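The Clock at Lestmont

2023-07-23
By Ngozi Oyewole

My sister paid 3,000 dollars for a clock that was supposed to know when people were going to die. She told me this over the phone in the same voice she used for the price of eggs.

"Who says it knows?" I asked.

"The man at Dehghan's."

"The man who sold it to you."

"He didn't want to sell it," Carol said. "I had to talk him into it."

I drove out to Lestmont the next morning. She had put the thing in the front hall, where it made the coats look cheap. It was taller than me and it smelled like a church basement. The story was that it had stood in a doctor's house in Clanden and had stopped by itself the night before each funeral in that family. There was a typed card that came with it. The card gave no names and no years, and the doctor was just "the doctor."
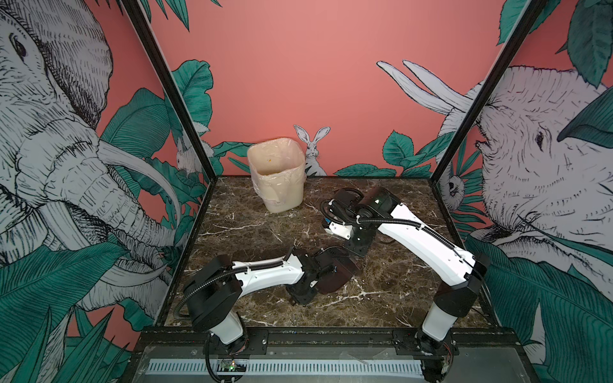 Dark brown marble with white and cream veins, and a pink wallpaper of sketched animals and teal-green leaves.

"Did you call anybody in Clanden?" I said.

"And ask them what? Whether they're dead?"

I stayed for lunch. The clock struck one at eleven minutes past. I pointed this out, and Carol said old clocks had their own ideas about time, and I said that for 3,000 dollars it could borrow somebody else's. She laughed, but she looked over her shoulder at it first.

It stopped in May. She called me at six in the morning, whispering, as if it could hear. The hands were at 2:19. She had already checked on her neighbor, both of her sons, and the dog.

"When did you wind it?" I said.

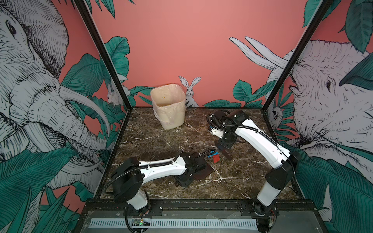
There was a long quiet on the line. She said she thought it was the kind you didn't wind. I asked whether the man at Dehghan's had told her that, and she said he hadn't told her one way or the other, he'd mostly talked about the doctor. I told her there would be a key, probably inside the door at the bottom, probably on a nail. I heard her slippers going down the hall. I heard the little door.

"It's on a nail," she said.

So she wound it, and it ran, and I was pleased with myself through breakfast. I was rinsing my cup when the phone rang again. It was our cousin Peter. His father had gone in the night, up in Oltumden. He was ninety-four and had been sick since Christmas, and every one of us had a black coat ready.

I thought about not telling Carol what time. Peter didn't know what time anyway. The nurse had looked in at midnight and again at five, and he was alive at one and not at the other. That leaves a lot of room, and a stopped clock could have landed almost anywhere and been called right.

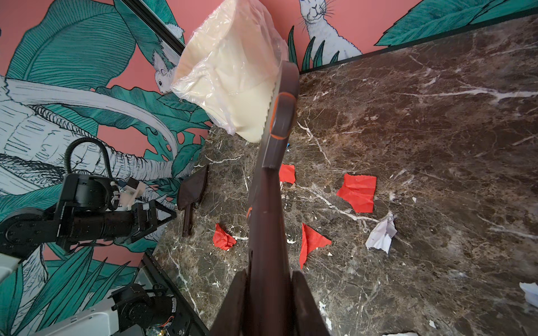

The dark brown handle, with its orange ring at the rounded top.

I said all of this to Carol, slowly, with the hours spelled out. She listened to the whole thing.

"I'm sure you're right," she said.

A dealer offered her 2,000 for it that summer, and she turned him down. I told her to take the money. She winds it every Sunday night now before bed, and when I stay over I hear her go down a second time to make sure.

I have started listening for it too, though only to see if it keeps good time. It runs eleven minutes slow.

Recent stories
Salt for the Long Drive
Mrs. Pell Sells the Orchard
What the Ferryman Charged
A Room Over the Bakery
The Second Well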